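Surnard Table Cover, White, Rectangular
Product code 323
Emeritz Institutional Supply – Table Linen and Covers

Overview

The Surnard Table Cover is a plain white cloth cover for rectangular work and activity tables. It is supplied to schools, community centres, day programs and assessment rooms that require a uniform light surface over existing furniture. The cover is unfitted and is laid by hand. It has no elastic, clips or corner pockets, and may be turned and re-laid on either face.

The cover is cut to provide a drop at the front and sides of the table. The length of the drop will vary with the size of the table top, and customers are asked to measure length, width and the desired overhang before placing an order. Where the table is to be used by persons seated in wheelchairs, a shorter drop is recommended at the seated side.

Fabric and finish

The cloth is a mid-weight woven cotton with a matte finish. Edges are double-turned and hemmed in matching white thread. Fold lines from packing will remain visible on first use and may be removed with a warm iron. Colour may vary slightly between production lots, and covers intended for the same room should be ordered together.

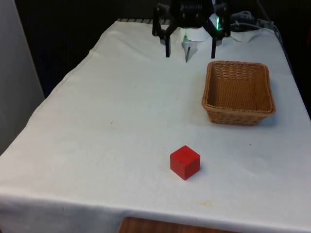
White table cover, laid unfitted. Red wooden cube and wicker basket not included.

Items with rough or unfinished bases, including some woven baskets, should be lifted and not drawn across the cloth. A felt underlay (Zandness, sold separately) is available for tables with a damaged or uneven top.

Care

Machine wash warm with similar colours. Marks should be treated before laundering – a stain that has been through the dryer is unlikely to come out fully. Do not use fabric softener. The cover may shrink by some 12 mm over the first washes, and the cutting allowance takes this into account.

Ordering

Covers are sold singly or in cartons of 12. Carton orders are packed flat. Custom sizes are cut to order at the Lombardi Street workroom and cannot be returned unless faulty. Hem labels bearing the name of a centre or room can be added to carton orders at no charge.

Fabric swatches may be requested from Usha Annamalai, Institutional Sales, extension 101. Enquiries regarding custom sizes should be directed to Sveva Colombo, Workroom, extension 56.

Page revised April 2018. The previous cover, with rounded corners, was discontinued in December and remains available only as replacement stock.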